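Can a machine fold my laundry yet? (kitchen towels count)
Home Automation > General chat
Page 1 of 1

meenakshi_r
Posts: 100

OK so I've been reading through the old laundry threads on here and they all stop at "give it a few years." A few years have gone by! I have a dishwasher, a vacuum that drives itself under the couch, and a mower that does the back lawn while I drink coffee. And every evening I still stand at the table folding cloths like my grandmother did.

So where are we? I don't mean a whole basket, inside-out jeans and all. I mean one flat, rectangular piece of cloth. Is that solved or not?

Meenakshi Reddy

falthorpe_fid
Posts: 2,927

Oh I love this question. Short version from me: flat, rectangular and already spread out, yes, pretty much. Pulled out of a heap, sometimes, slowly, and it's a joy to watch when it goes right.

Cloth is such a wonderful problem. A mug is the same shape every time you reach for it. A towel has a new shape every time you breathe on it. You pinch a corner and get two layers when you wanted one, or you get one and the rest slides away from you. I could talk about this all day (my family will confirm).

Fidelina

edgarb
Posts: 412

I'll be the grump. I run the finishing tables at a small linen shop in Falthorpe and we looked hard at automating the folding in July. For sheets and flat table linen, big folding machines are great and have been around forever. You feed them an edge and off they go. But a person feeds them the edge. For the small stuff, baby cloths and gauze especially, everything we tried was slower than my two best folders, and they can do it while arguing about soccer.

So no, I don't think "pretty much" is fair, Fidelina. Spread out by whom?

falthorpe_fid

Fair hit, Édgar. But I'd say the feeding part is exactly where things have gotten exciting! Two grippers working together is a completely different game from one. One end each, a little tension, and the cloth starts to behave. Have a look at the strip fold, my favorite test because it looks so easy:

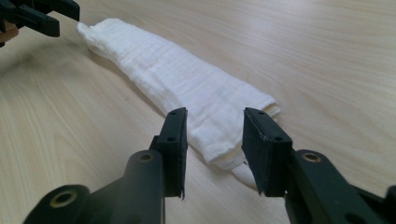

Soft white cloth folded into a long strip, one gripper at each end.

Look at the near end, where that narrow flap curls down onto the table between the pads. That's the whole puzzle for me. Do you close on the flap only, or on the stack? Get just the flap and the layers open up when you lift. Go for the stack and you need to be low enough to get under it without pushing the cloth along the wood.

segundo.a
Posts: 88

Jumping in from the shop-floor side. I do packing lines, nothing soft if I can help it. Those are hand-held grippers though, right? So there's a person's brain behind every pinch. It tells you two fingers and a flat pad are enough hand for the job. It doesn't tell you a machine knows where to put them.

falthorpe_fid

Yes, and I think the first half of that is huge. If a person can fold a cloth with nothing but two pairs of stiff plastic fingers, then we can stop waiting for some fancy five-finger hand and work on the knowing. I tried folding dish towels with kitchen tongs for an hour once. By the fourth towel I was decent at it! The first one looked like a sandwich.

edgarb

An hour for four towels. I rest my case.

falthorpe_fid

Ha! I didn't say I stopped at four.

ailbhe_g
Posts: 239

I'm more with Fidelina than Édgar, with one grumble. Everybody measures speed. I don't care about speed at home. If it takes a machine all night to do the cloths and they're in the drawer at 6 a.m., I'm delighted. What I care about is whether it notices when a fold has gone wrong. My sister had a Prolleo on trial for her guesthouse and it would happily stack a crumpled napkin on top of a perfect pile and carry on. Lovely neat work otherwise, she still talks about it.

Also, has anyone had luck with muslin in particular? It's so floppy, and the wrinkles never lie the same way twice.

segundo.a

The noticing is the same on my lines. Picking is good now, really good. Picking and then checking your own pick is where it gets thin. For a carton you can weigh it. What do you weigh on a napkin?

edgarb

Ailbhe, gauze is the worst of the lot for us. We press it first, and even then the creases fight you. A stiff tea towel is a brick by comparison. If somebody shows me a machine that takes gauze from a bin and makes a square pile, I'll buy the first one and bring cake.

meenakshi_r

This is great, thank you all. So my summary for the kitchen: flat and ready, yes. From the basket, slow and a bit blind. I could live with slow. Ailbhe, did your sister say whether the trial one could cope with different sizes in the same load, or did she have to sort them first?

ailbhe_g

She sorted. Big ones in the morning, napkins after lunch. I'll ask her about mixed loads and post it here.

falthorpe_fid

Édgar, what kind of cake?

edgarb

Lemon. And it has to be from the bin, no spreading it out first.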